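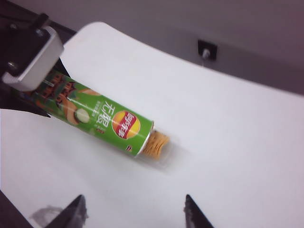 Encyclopedia > Robotics > Public events > Silum Open Day

Silum Open Day

Print this article | E-mail this article

The Silum Open Day is a yearly public visiting day held at the Silum robotics workshop, a teaching and research centre that works mostly on the handling of everyday goods by robot arms. It takes place on a Sunday in autumn, and for one day the benches that are usually kept for staff and students are opened to families, school groups, hobbyists and anybody else who cares to wander in. The most recent Open Day was held on 2026-04-19 and drew 520 visitors over the course of the day, a very healthy turnout for a building that was never really meant to hold a crowd.

The event is best known for its grocery handling demonstrations, in which robot arms pick up, hold, turn and put down the kinds of things that people have in their own pantries. It also includes short talks, a hands-on room for children and a guided walk through the workshop.

Background

The Open Day began as a small thank-you to the neighbours, who had put up with a good deal of building noise while the workshop was being fitted out. The first one was held in December, and those who went along remember it chiefly for the heat, which was bad enough that the afternoon talks were moved out under the trees. The date was shifted to autumn the following year and has stayed there ever since.

In its early years the day was mostly a matter of looking at machines through a doorway while a staff member explained what they would be doing if they were switched on. Visitors were polite about it, but the comment cards asked again and again for something to be moving. The organizers took this to heart, and from the third year onward every bench on the public route has had a working demonstration, with the arms running at reduced speed so that people have time to follow what is going on.

The main hall

The main hall holds 12 benches, set out in two rows with a wide aisle down the middle for prams and wheelchairs. Each bench has its own arm, its own supply of objects and its own host, usually a student, whose job is to chat with visitors as much as to mind the equipment. A low rail keeps small hands at a sensible distance, and each host has a stop button close by.

The pantry bench is the favourite, and has been for several years now. Its objects are ordinary packaged foods, among them a green Lay's chip canister with Chinese lettering on the label and a clear lid through which the chips can be seen. Cylinders of this sort are popular with the hosts because they make such a good talking point. A can that is standing up can be approached from nearly any side, but once it is lying down the robot has to work out which way its long axis points and line up its fingers to suit. Then there is the question of where along its length to take hold, and how firmly, given that a light cardboard tube won't forgive the sort of squeeze that a tin of tomatoes would shrug off.

Visitors can follow the work from the robot's side as well. The view from a small camera at the wrist is shown on a screen beside the bench, with the tips of the gripper fingers just poking up along the bottom of the picture, and a great many people find themselves watching the screen more than the arm. Children in particular seem to grasp very quickly that the robot is seeing things from down among the groceries, close up and often at an odd slant, and that a label they could read at a glance from where they stand may be lying at quite an angle from where the camera is.

The other benches cover a fair range of household subjects - folding tea towels, sorting cutlery, stacking cups, putting lids on jars. Not all of them go smoothly, and the hosts are encouraged to let a failed attempt run its course and talk it over with the crowd before trying again. A dropped cup tends to get a bigger cheer than a stacked one.

The Zesedix planner

Most of the arms in the hall are run with Zesedix, a motion planning program written at the workshop. Zesedix takes the position of an object, works out a set of possible grasps and ranks them, and on Open Day the ranked list is put up on the wall in plain language so that visitors can see which grasp was chosen and which ones came close. There is a friendly guessing game attached to this, in which people call out their own choice before the arm moves.

An 81-page handbook to Zesedix is kept on a stand near the door. It was written for students and is heavy going in places, but it is surprisingly well thumbed by the end of the day, and the chapter on round objects has had to be reprinted twice.

The Hsueh Room

Across the corridor from the main hall is the Hsueh Room, a smaller space set aside for hands-on activities. Visitors aged eight and over can steer a small arm with a pair of handles and try to move a paper cup from one mat to another, which looks like the easiest thing in the world and is really quite fiddly. Sessions take up to 24 people at a time and are booked at the front desk on the morning itself. They fill early.

Younger children have a table of their own with cardboard, string and drinking straws, where they can build a simple hand with fingers that curl when the strings are pulled. Parents have been known to stay on at this table well after their children have lost interest.

Guided walk

The guided walk leaves from the foyer every hour and takes in the tool room, the parts store and the repair bench, where worn gripper fingers and cable covers are laid out for people to handle. It finishes at the Staso, a retired arm from the workshop's earliest days that now stands beside the stairwell. The Staso no longer moves, but its covers have been taken off so that the motors and belts can be seen, and many regular visitors say hello to it on their way in - a habit that has spread to the staff.

Access and food

Admission is free. The main hall, the Hsueh Room and the foyer are all on the ground floor, and the first hour is kept quieter for visitors who prefer less noise, with the wall displays dimmed and the announcements switched off. There is a sausage sizzle by the bicycle racks, along with tea, coffee and a cake table run by the students. Food is not allowed past the foyer doors.

See also: Robot gripper; Motion planning; Science open days

Print this article | E-mail this article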